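Fiche de contrôle – cellule de préhension Drametti, plan de travail 2
Site : Allamcombe
Contrôle demandé après l'arrêt de jeudi
Rempli par : Delali Ametepe

1. Arrêt d'urgence accessible – OUI
Testé 2 fois. Le voyant met du temps à passer au rouge, déjà noté à la visite précédente, jamais repris.

2. Défaut 941 (perte de prise) acquitté et expliqué – NON
Acquitté, oui. Expliqué, non. Le rapport de Chu conclut à un « objet atypique ». Un tournevis, donc.

3. Tenue des outils à tige métallique – RÉSERVE
Prise près du manche et travail au bord du bol :
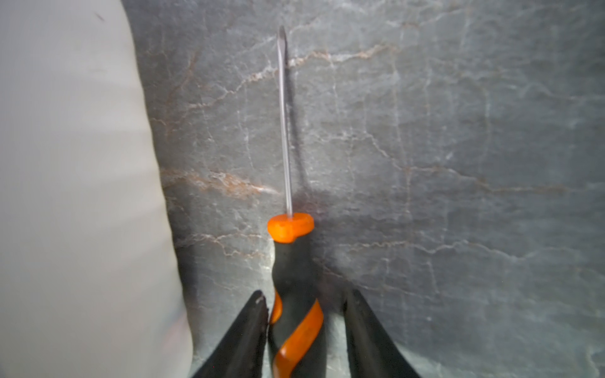
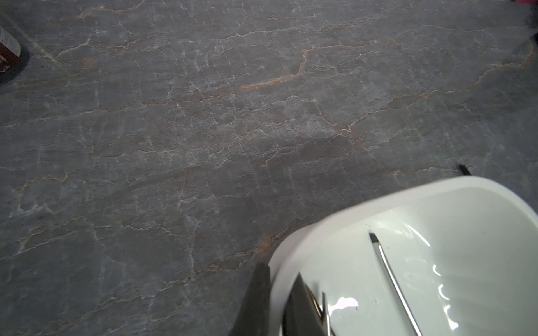 Le fournisseur annonce 100 % de prises réussies sur 3937 cycles. Je n'ai pas vu le journal, et je ne sais pas ce qu'on y appelle « réussie ». À joindre avant signature.

4. Seuil d'effort des doigts – NON VÉRIFIÉ
Valeur affichée au pupitre, aucune mesure. Capteur étalon resté à Cudavstead.

5. Usure des doigts – À SUIVRE
« Cosmétique » selon la maintenance. Peut-être. Je demande quand même un relevé de cote.

6. Zone dégagée des objets en verre – NON
La consigne existe, son application reste à démontrer.

Avis : pas de remise en mode automatique. Vitesse réduite seulement, opérateur au pupitre.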